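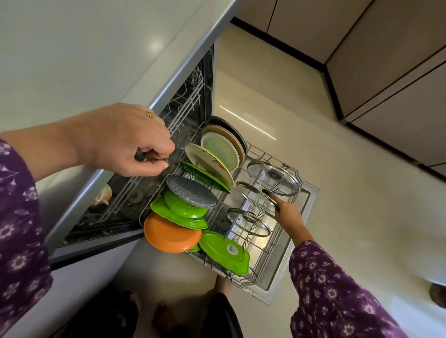 How to load a dishwasher so you only have to do it once

Every household has one person who loads the dishwasher like a stonemason and one who loads it as if posting leaflets. This guide is for the second sort, written by the first.

Before you start
Scrape the plates. Don't rinse them. Rinsing is washing up with extra steps, and you bought a machine to get out of that. Pull the bottom rack all the way out onto the door so that you aren't feeding crockery into a cave.

Plates
Start at the back and work towards yourself. One plate per slot, eating side facing the middle. Two plates sharing a slot will come out exactly as they went in, only warmer. Wavy and scalloped rims are lovely on the table and a nuisance in the tines, so turn them until they stop rocking. If a plate still has its shop label on, peel it off first or you'll be picking it out of the filter in May.

Bowls
Tilt them and face them down. A bowl lying on its back is a bird bath.

Lids
Glass pan lids go on edge down one side of the rack, biggest at the back, knobs all pointing the same way. Hold each by the rim and lower it in. I laid mine flat over the plates for 11 years and blamed the tablets.

Pans
Check the bottom of the pan for a dishwasher symbol. My Jolell frying pan didn't have one, and now it doesn't have much of a coating either. A pan that is allowed in should lean, and should never be parked over a bowl like a hat.

The last look
Spin the spray arm with a finger. If it clouts a handle, so will every jet of water for the next two hours. Then tablet in, door shut firmly, and choose a programme. Eco is fine for most evenings. Save the hot one for lasagne.

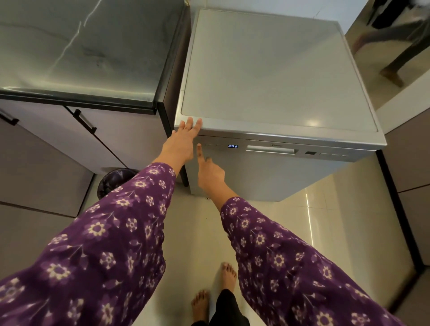
Eilidh Dalgleish writes that I have the lids all wrong: hers go on the top rack, she has never had a cloudy one, and she thinks eco is a way of making dirty plates wait longer. She may have a taller top rack than I do. On eco I'm not budging.

Afterwards
Empty the bottom rack first, or the puddles sitting on upturned mugs will drip onto your nice dry plates. Clean the filter every 9 or 10 loads. It will be disgusting. Put it back in properly, until it clicks, and wash your hands before you touch the clean forks.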